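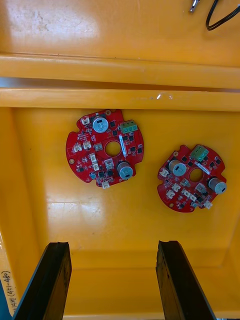
Gripper tips for bin picking, quick ones. Tried the Harries fingers against the Gorkitz pair, same arm, same wrist camera. Round red boards lying flat in a yellow bin are a pain — glare on the floor, tall capacitors to dodge. Go for the board edge, keep clear of the green terminal block. Harries tips are thicker, easier to line up. Gorkitz slipped 4 times in 52 tries. Wipe the tips frist, and dim the lamp. Cable ties next, in November maybe.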